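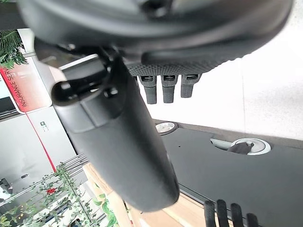 1/ Marama Lowther, grocer, Prunddale. I spent an afternoon in June at a mock shop set up for humanoid robots, because people keep asking me when one will be filling my shelves. A few notes, from someone who has filled a lot of shelves.

2/ It isn't only groceries there. They have a vehicle too, and the signs you get round an insurance counter. I stuck mostly to the fruit, that being what I know.

3/ The job I wanted to see was grapes. Hillier's, where I trained, put every new starter on grapes in the first week. You learn quickly who has patience. A bunch has no proper handle, it sags differently each time, and the customer spots every bare stalk.

4/ The robot stands at the display much as one of us would, reaches its right arm towards the crates and takes a bunch in that hand. The left hand stays open with the palm up.

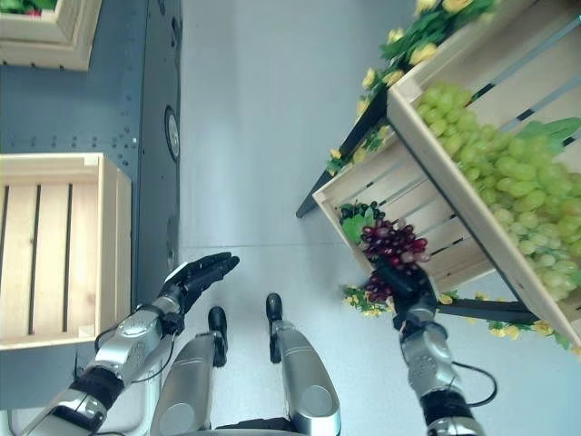 5/ I timed one go from the arm starting to move to the hand coming away: 41 seconds. My Saturday lad would do the whole crate in that, and talk all the way through it.

6/ To be fair to it, he also drops things, and he's had two years of practice.

7/ The grapes are artificial, and that matters more than the speed. A plastic grape doesn't split. It doesn't leak on the one underneath or come off in your hand when the stalk's gone dry. Half of handling fruit is feeling which bunch is about to let you down.

8/ I asked one of the engineers how many tries a hand like that needs before it's dependable. He said they had logged 4000 and he still wouldn't leave it alone with the display. I thought that was a straight answer.

9/ Fingers first, then. They're stubby and jointed, with grippy pads on them, and they hang down towards the floor from a palm a good deal bulkier than mine. My worry is the gaps. In a full crate you have to slide in beside a bunch, and I'd like to see that hand do it without squashing the neighbours.
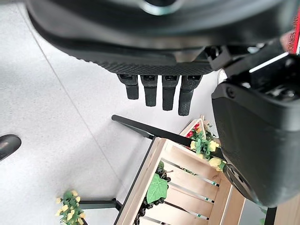
10/ The next thing is sorting. Taking a bunch out is one job. Turning it over, deciding it's past it and putting it in the reduced tray is another, and I didn't see anyone try that one.

11/ Someone will ask about cost. I was quoted a monthly hire figure for a Stanciu unit and I won't repeat it, but it would pay 2 part-timers with change left over.

12/ What I'd take tomorrow: anything that breaks down boxes and mops the back room. No fruit involved. My knees would be grateful — so would everyone who has to listen to me about my knees.

13/ So can they do the work yet? Parts of it, slowly, with someone standing by. If Brulomard ever run their trial with real stock I'll go back and bring a crate of my own.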